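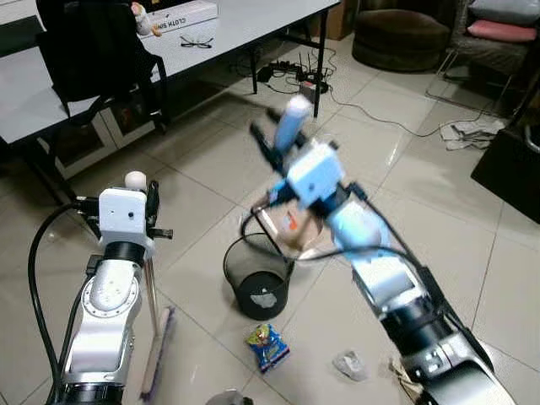

Tredstead community hall to reopen in August after floor repairs

Tredstead, 7/7/20 – The community hall on Schmieder Road will open its doors again in August, with a repaired floor in the main room, new rules on food and a different way of handling the trash.

The hall has been closed to groups since the spring. Work on the floor was finished last week, and the people who run the building are now going through the rooms one at a time, sweeping, emptying bins and sorting what was left in the cupboards.

Hall manager Marietjie Botha said the tiles in the main room were kept where possible. The large light beige tiles date from the last renovation, and most were in good shape. Those along the north wall had lifted and were taken up and laid again. The grout was redone in grey.

"People asked if we were going to put down something darker that hides the dirt," Botha said. "I would sooner see the dirt and sweep it up."

The repair cost $2,243, paid from hall rental income and a grant from the Undis Fund. A further $349 has been set aside for cleaning supplies, including brooms, dustpans, mops and liners for the wastebaskets.

Under the old arrangement, a cleaning firm came in at night and groups left the rooms as they were. That contract ended in the spring and will not be renewed. From August, each group will sweep the floor at the end of its booking, empty the dustpan into the wastebasket and carry the full liner out to the bins behind the kitchen.

Lwazi Ngcobo, who books the rooms, said the job should take one person a few minutes. A broom and dustpan will be kept in the main room so that no one has to ask for a key to the supply closet. Bookings will be set 15 minutes apart to leave time for it.

"Snack wrappers and plastic bags are most of it," Ngcobo said. "They end up next to the basket instead of in it, and then they get kicked under the chairs."

The hall will also separate its trash for the first time. Food wrappers and floor sweepings go in the wastebaskets in each room. Bottles and cans go in a bin by the front entrance, and cardboard is to be flattened and left in the hallway for pickup. Clean plastic bags can be dropped in a box at the kitchen door, where the Saturday market stalls have asked to reuse them.

Food will still be allowed in the main room but not in the two small meeting rooms, which have carpet. Hot drinks must have lids. Groups that leave a room unswept will get a reminder the first time. After 3 reminders in a season they lose their deposit.

Not everyone is happy with the change. Gert Fourie, who runs the evening chess club, said his members pay the same rent as before and now have to do the cleaning as well.

"We are in there until ten at night," Fourie said. "Some of our players are past eighty. I am not going to hand them a broom."

Botha said the hall would look at rates again at the end of the year and that smaller groups could pair up with the booking before or after theirs. The chess club has been offered an earlier slot – it has not yet decided whether to take it.

Busisiwe Makhubela, who leads the Mandari dance class, said she was pleased with the tiles and would have swept them in any case. Her class practices in soft shoes, and grit on a glossy floor is a problem for them. She has asked for a second broom with softer bristles and for doormats at both entrances. The doormats have been ordered.

Repairs to the kitchen are still going on. One sink has been replaced, and the other is waiting for a part. Until that work is done, groups are asked to bring their own cups and take them home. The side door to the parking lot stays locked for now and everyone should come in from Schmieder Road.

Groups that had a regular slot before the closure have first choice of times and should confirm by phone or at the hall office. Slots not confirmed by the end of the month will be opened to others. Kagiso Modise at the office is also keeping a box of lost property found during the clear-out – mostly scarves, umbrellas and children's jackets. Anything not claimed by the end of August will go to the thrift store.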